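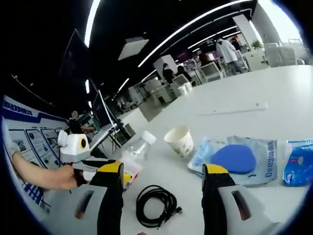
Vonton Under-Desk Cable Tray

Every desk has a drawer of cables that belong to nothing you still own. We can't help with that one. The Vonton is for the others, the ones currently living on the floor with the dust and your left foot.

It's a steel mesh tray, 70 cm long, that screws to the underside of a desk and holds a power strip plus whatever hangs off it. The front edge folds down, so adding a charger doesn't mean taking the whole thing off the ceiling of your small dark cave. Coiled cables are welcome. They will still tangle with each other, but out of sight.

What you get
Tray, in black or Londia gray (it's gray)
14 reusable ties
Six wood screws and one spare, which you will need
Paper template for the holes

Holds up to 9 kg. Fits desktops 18 mm or thicker. For glass desks, see the Gukard clamp version, and maybe consider a different desk.

Price: $158. Clamp version ships in July.

Customers ask whether it works with the Tsai standing frame. Yes, as long as you mount it behind the crossbar - leave enough slack for the full height before you tie anything down.

Item no. 871. Returns accepted unused, with all the screws.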